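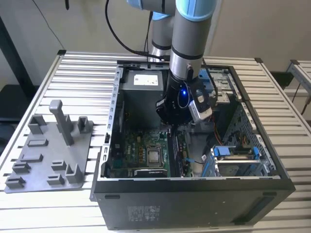
Keeping Dust Out of a Home Computer

188 shares | 21 comments

A desktop tower pulls in dust all day, and most of it ends up on the fans and filters. Cleaning it twice a year is enough for most homes. I do mine in February and again before the holidays. If you have pets or keep the tower on carpet, do it more often.

Shut the computer down, switch off the power supply and pull the plug. Hold the power button for ten seconds. Take off the side panel and put the screws in a saucer.

Lay the case on its side on a firm table near an open window. Touch bare metal on the case before you reach in.

Hold each fan still with a finger and blow it out with short bursts of canned air. Keep the can upright. Tipped over, it spits cold liquid. Do the power supply from the outside only, and never open it.

A soft paintbrush, one inch wide, gets the corners the air misses. Don't use the household vacuum inside the case – it can build up static.

Foam filters can be rinsed in lukewarm water. Leave them on a towel overnight. They must be fully dry before they go back.

Wipe the outside with a barely damp cloth. Check that no cable is resting against a fan, then close it up.

Raising the tower off the floor helps too. Mine sits on two offcuts of pine shelf, and the front filter now stays clean far longer.

Posted by Heloísa Pimentel
Share this tip | 1,158 views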